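시뮬레이션에서 양팔 조작 시연 데이터 모으기: 원형 탁자 정리 과제

이 문서는 Prisden 시뮬레이터에서 양팔 로봇을 원격 조종해 모방학습용 시연을 기록하는 절차를 정리한 것이다. 설치는 끝났고 조종 장치가 인식되는 상태라고 가정한다. 설치가 안 되었다면 Tradska 위키의 설치 문서를 먼저 따라 한다.

1. 과제와 장면 불러오기

실행 메뉴에서 과제 목록을 열고 원형 탁자 과제를 고른다. 장면이 뜨면 벽과 바닥의 타일 격자가 제대로 그려지는지 확인한다. 격자가 깨지거나 물체가 회색으로만 나오면 텍스처 경로가 잘못된 것이다. 설정 파일의 asset_root 값을 고치고 다시 실행한다.

물체 배치는 난수 시드로 정해진다. 시드 번호는 에피소드 파일에 자동으로 저장되므로 따로 적을 필요는 없다. 다만 같은 시드로 여러 번 녹화하면 데이터가 한쪽으로 치우치므로, 에피소드가 끝날 때마다 시드가 바뀌도록 auto_seed를 켜 둔다.

2. 카메라 확인

시점은 로봇 몸 쪽에서 작업대를 내려다보는 것을 쓴다. 팔이 화면을 많이 가리는 시점이지만 실제 로봇에 달 카메라와 위치를 맞춘 것이라 바꾸지 않는다. 조종자가 보기 불편하면 보조 창을 하나 더 띄워도 된다. 보조 창 영상은 저장되지 않는다.

확인할 것은 두 가지다. 탁자 위의 작은 물체가 구분되는지, 그리고 오른쪽 그리퍼가 탁자 위로 나갔을 때 손끝이 화면에 들어오는지 본다.
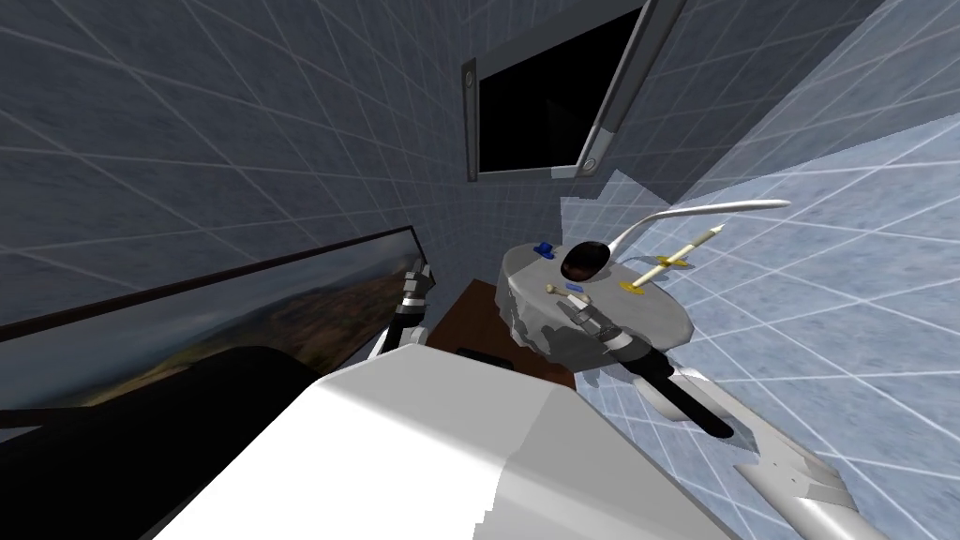 손끝이 보이지 않으면 머리 관절의 기울기를 조금씩 조정한다. 조정한 값은 세션이 끝날 때까지 그대로 둔다. 중간에 바꾸면 그 앞뒤 에피소드를 한 묶음으로 쓸 수 없다.

3. 시작 자세 맞추기

양쪽 조종기를 몸 앞에 편하게 들고 동기화 버튼을 누른다. 화면의 팔이 갑자기 튀면 조종기와 로봇의 자세 차이가 큰 것이다. 취소하고 팔을 기본 자세로 돌린 뒤 다시 누른다. 쓰지 않는 쪽 팔도 반드시 동기화한다. 한쪽만 동기화하면 나머지 팔의 관절값이 빈 칸으로 기록되고, 변환 단계에서 오류가 난다.

4. 시연 녹화

페달을 한 번 밟으면 녹화가 시작되고 다시 밟으면 끝난다. 녹화 중에는 다음을 지킨다.

접근은 천천히 한다. 물체에 가까워지면 속도를 절반 정도로 줄인다.
집기 전에 손가락을 먼저 벌린다. 이동하면서 벌리면 옆 물체를 건드리기 쉽다.
작은 조각은 위에서 내려가며 잡는다. 옆에서 밀어 잡으면 탁자 가장자리로 굴러간다.
긴 막대는 가운데를 잡는다. 끝을 잡으면 반대쪽이 다른 물체에 걸린다.
물체를 놓은 뒤에는 손을 완전히 뺀 다음 페달을 밟는다.

실수했다고 해서 모두 버리지는 않는다. 한 번 놓쳤다가 다시 잡아서 끝까지 마친 시연은 남긴다. 이런 예가 있어야 모델이 실패한 뒤의 동작을 배운다. 물체가 탁자에서 떨어졌거나 손가락이 물체를 뚫고 들어간 경우는 지운다.

한 사람이 연속으로 녹화하는 횟수는 17회까지로 한다. Waltraud Lammers가 초기 데이터를 검토했을 때 그 이후부터 접근 경로가 눈에 띄게 거칠어졌다. 쉬었다가 이어서 하면 된다.

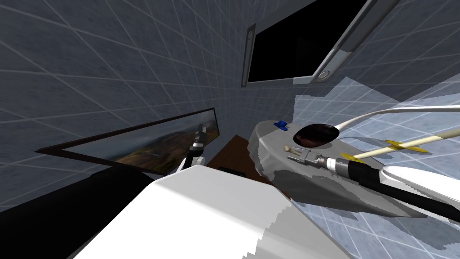

5. 꼬리표 달기

녹화를 마치면 창이 떠서 결과를 묻는다. 성공, 재시도 후 성공, 실패 가운데 하나를 고른다. 애매하면 실패로 적고 메모를 남긴다. 메모에는 느낌보다 일어난 일을 적는다. "잘 안 됨"은 검토할 때 쓸모가 없고 "놓을 때 손가락에 걸림"은 쓸모가 있다.

물체 이름은 목록에서만 고른다. 직접 입력하면 같은 물체가 여러 이름으로 흩어진다. 목록에 없는 물체는 unknown으로 두면 Dace Šimkus가 검토하면서 이름을 정한다.

6. 재생해서 검사하기

Mfaume 재생기로 세션을 열고 일곱 개를 무작위로 골라 끝까지 본다. 영상과 관절값이 어긋나는지, 그리퍼가 닫히는 순간이 영상과 맞는지를 본다. 하나라도 어긋나면 그 세션 전체를 검사한다. 어긋남은 대개 저장 장치의 여유 공간이 부족할 때 생긴다.

벽이나 탁자가 잠깐 사라지는 프레임은 렌더링 오류다. 한두 프레임이면 그대로 두고, 길게 이어지면 해당 에피소드를 다시 렌더링한다. 관절값은 렌더링과 별도로 저장되어 있어서 시연을 다시 할 필요는 없다.

7. 올리기

검사가 끝난 세션 폴더를 Ener 저장소의 incoming 아래에 올린다. 폴더 이름은 과제 이름, 조종자 머리글자, 세션 번호 순서로 붙인다. 올린 뒤에는 로컬 사본을 바로 지우지 말고 변환 완료 메일을 받을 때까지 둔다.

원형 탁자 과제에서 첫 학습에 쓴 시연은 272개였다. 이보다 적은 상태에서 학습을 돌려 보고 싶으면 설정의 min_episodes 값을 낮춘다. 기본값 그대로 두면 학습이 시작되지 않고 경고만 나온다.

자주 나는 문제

페달을 밟아도 녹화가 안 된다: 시뮬레이터 창이 선택되어 있는지 본다.
그리퍼가 떨린다: 조종기 배터리를 확인하고, 충분하면 필터 값을 한 단계 올린다.
에피소드 번호가 건너뛴다: 삭제한 번호는 다시 쓰지 않으므로 정상이다.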